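Clear plastic fridge tray has gone cloudy, is it worth saving?

Home Help > Kitchen > Cleaning and storage
Asked Wed 15 January
3,365 views

I bought a set of clear plastic trays for the fridge in May, and two of them have started to look hazy. They are the kind with long ridges molded into the bottom and a raised lip that loops up into a handle. The haze is mostly down in the grooves between the ridges. The sides are still clear. I have been washing them in the dishwasher on the bottom rack with everything else, usually once a week.

I tried dish soap and a regular sponge and it made no difference. The sponge doesn't reach into the grooves anyway. We have hard water here in Anurberg, if that matters. The sticker came off a long time ago so I don't know what plastic it is. The set was from Nilta and I no longer have the box. 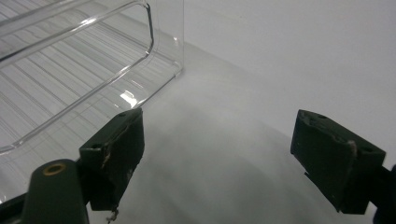
What I would like to know is whether the haze is something sitting on the plastic or damage to the plastic itself. If it is damage I will move those two to the cabinet under the sink and buy new ones. I would also like to know if there is a better way to wash them, as the other four are still fine and I want to keep them that way.

3 answers

Answer 1 (marked as accepted, 105 votes)

It could be either one, and there is an easy way to find out. Put a few drops of plain white vinegar on a hazy spot and leave it for 6 or 7 minutes, then rinse and dry it with a cloth. Look at it again once it is completely dry – wet plastic always looks clear, so checking too early will fool you.

If the spot is clearer, you have mineral deposits from the hard water. Lay the tray flat in the sink, pour in enough warm water and vinegar (half and half) to cover the ridges, and leave it for half an hour. Then go along each groove with an old soft toothbrush. Brush the same direction the ridges run. Going across them just skips over the tops. Rinse well and dry it right away with a dish towel, or the water will leave new spots.

If the spot looks the same, it is probably fine scratches or heat damage, and no cleaner will take that off. The tray is still good for things like onions or jars, it just won't look new.

For the other four, wash them by hand in warm water. A lot of clear trays like this are not meant for the dishwasher, and the bottom rack is the worst place for them on the machines that have the heating element down there. Don't use scouring powder or the green side of the sponge.

Comment from the asker: Did the vinegar test and the spot came up clear on one tray. The other one only got a little better. Thanks.

Answer 2 (14 votes)

I agree with the above, but I would add that you can skip most of the scrubbing if you put a liner in. I cut a piece of shelf liner to fit the bottom and wash that instead. You do lose the ridges, which keep fruit up out of any liquid, so I leave it out of the berry tray.

Also check the underside. Mine had a film on the bottom from the fridge shelf and I spent a while cleaning the wrong side. Holding the tray over something dark helps. On a white counter you can hardly see what is on it.

I used citric acid from Kadevton because I don't like the smell of vinegar. One spoonful to a sink of warm water. Same result.

Answer 3 (0 votes)

just get new ones, they are cheap. Zakharchenko on the main road had a bin of them by the registers last time I was in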